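Plivura Chores: data card

Summary

Plivura Chores is a set of short recordings of everyday household jobs done with hand-held grippers in lived-in rooms. Weltov put it together to help answer a narrow question: which chores can a two-finger robot hand learn today, and which ones still need a person?

Contents

259 recordings, up to 72 seconds each
2 grippers per recording, one in each hand
20 chore types, including folding towels, closing drawers, clearing tables and handling food packets

Where machines stand

Rigid objects in known places are mostly solved. The Flovton baseline puts cups on a shelf and shuts drawers well enough that we no longer report those chores separately. Soft packaging is harder. A bag changes shape when it is gripped, foil reflects light in patches, and the fingers can hide the part that matters most. Folding is harder still. We would not leave any current policy alone with a full chore list.

Known limits

Rooms are small and cluttered, and daylight varies. Grip force is not recorded. Labels for the Pritchard split were revised in November, so scores from before then should not be compared with newer ones.

Sample: snack bag, upright hold
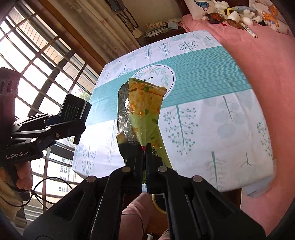 2 min read

The fingers pinch the bag at its bottom end and the rest stands free above them. Crinkled foil and a printed tablecloth behind it make the outline hard to segment. Use the packet chores for testing only; there are too few to train on.

Loading

Unpack the archive and point the loader at the top folder. Each chore has its own subfolder with a plain text label file.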